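Motano Quilt and Coverlet Notes
README for the pattern and textile records, second release
Updated March 18, 2022

Welcome, and thank you for opening this file before opening the others! These are the notes that go with the Motano records, a set of written entries on quilts, coverlets, throws and other bed covers of the everyday sort. If you came looking for museum pieces, there are a few, but most of what's in the folder is the kind of thing that gets washed every other week and handed down to a younger cousin.

What is in the folder

There are 151 entries in this release, each one a plain text file with the same headings in the same order. Alongside them you'll find a word list (wordlist.txt), a table that ties the entries together (index.csv), and a short file of corrections called fixes.txt, which I'd ask you to read if you used the first release for anything you care about.

Every entry has these fields:

entry_id: a short code, never reused, even when an entry is dropped
title: whatever the owner calls it, in the owner's words
type: quilt, coverlet, throw, blanket, comforter or other
top: what the face is made of, as far as we know
filling: batting, an old blanket, nothing, or unknown
ground: the main color behind the pattern
motif: the figures or shapes, using the word list
layout: how the motifs sit on the cloth (scattered, banded, blocked, medallion, border only)
lettering: any words printed or stitched on it, or "present, not read"
care: what the owner does to keep it clean, which is sometimes alarming
notes: everything else

The notes field is my favorite and the one I'd least like you to skip. People will tell you a great deal about a blanket if you give them a blank line to do it on, and I have left their spelling alone.

How the entries were gathered

The first batch came from the Grillier sewing circle, which meets above the old feed store and has done so for longer than the feed store has been closed. Members brought in what they had, filled out a paper form, and stayed for coffee. The second batch came through the Pruvance lending closet, which keeps bedding for families who need it for a season, and it is thanks to them that we have so many printed children's quilts in this release (the first had hardly any, and it showed). The smallest batch, 22 entries, is the Hsieh box, a family collection written up at one kitchen table over several evenings last November, with the oldest pieces and by far the best stories.

Forms were typed up by hand, then read back against the paper. Where the two disagreed, I went with the paper unless the paper was plainly a slip, and in that case both versions are in the notes.

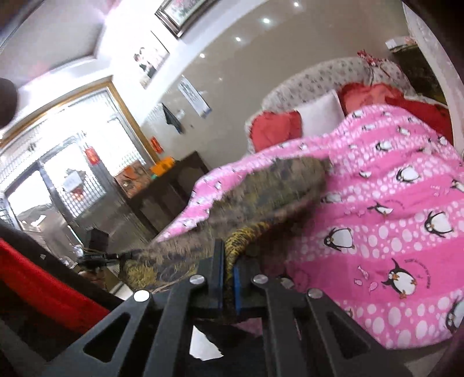

The layout field gave us more trouble than any other, and I want to spend a little time on it. In the first release we had only "scattered" and "blocked," and that worked well enough for patchwork, where you can put your finger on a seam and say the block ends at this spot. Printed cloth doesn't behave like that. Take a pink quilt with cartoon penguins on it and white polka dots of different sizes running in horizontal bands: the dots are "banded" without any question, but the penguins are a figure on top of them, and an entry with a single layout value has to ignore one or the other. So layout can now hold two values, with the background pattern first and the main figure second, separated by a semicolon. A few people have written to say they find this fussy. I understand, and I'd still ask you to keep both values if you pass the records along.

About the word list

The motif words are ordinary ones, on purpose. I went through a long stretch of wanting proper textile terms for everything, and it made the forms so stiff that people stopped filling them out. So it's "dots" and never anything fancier, "stripes" for stripes that run straight, and "animal stripes" for tiger, zebra and the like. Animals are named as a child would name them: penguin, bear, fish, duck. If you can tell it's a mallard, lovely, put that in the notes.

Flowers are the weak spot. We have "rose," "daisy," "tulip" and then "flower," and "flower" is carrying far too much of the load. I'd be very happy to hear from somebody who knows their prints from the forties and fifties and has a free afternoon or two.

Color words are limited to 20, and the whole list sits at the top of wordlist.txt. Please don't add "dusty" or "pale" or "antique" in front of them. Two people looking at the same faded quilt by two different windows will never agree on "dusty," and we have a folder of old emails to prove it. Grayish greens go under green, and pinks of every strength go under pink.

Known problems

Filling is marked unknown far more often than I'd like. Short of opening a seam you can't always tell, and we weren't going to ask that of anyone's grandmother's quilt.

Printed and pieced tops were mixed up in several Pruvance entries. The ones we caught are listed in fixes.txt, and there may well be more.

Care answers are what people said they do, so please don't treat them as advice. One owner boils wool. I have no explanation and I'm not going to change the entry.

Sizes were left out of this release altogether. The forms asked for "size," some folks wrote inches, some wrote "twin," and one wrote "good for two if you like each other." The next form has separate boxes for length and width.

The lettering field is uneven. Curved or very small text was often skipped in the typing, so treat a blank as "not recorded."

Using the records

You're welcome to use all of this for teaching, for your guild newsletter, for your own sewing, or for research of any kind. Please say where it came from ("Motano quilt and coverlet notes, second release" is plenty), and please don't try to work out who owned which piece. Names were taken off the forms before typing, but bedding is a personal thing and some of the stories would be easy to recognize in a small town.

If you make a new version with your own changes, give it a new name so that mine and yours don't get tangled up. I learned that one the hard way with a cousin of this project, a set of 50 apron patterns that now exists in so many forms that I couldn't tell you which is the right one.

Sending in an entry

The blank form is in the folder as form.txt. Fill in what you know, leave the rest empty, and send it to the address at the top of the form. Don't worry about the word list, we'll match your words to ours and keep your own in the notes. Store-bought covers are just as welcome as handmade ones, and so are worn ones, mended ones, and the one the dog sleeps on.

Replies can take a few weeks, longer when the sewing circle is getting ready for its winter sale. Corrections to existing entries go to the same address, with the entry_id in the subject line if you have it handy.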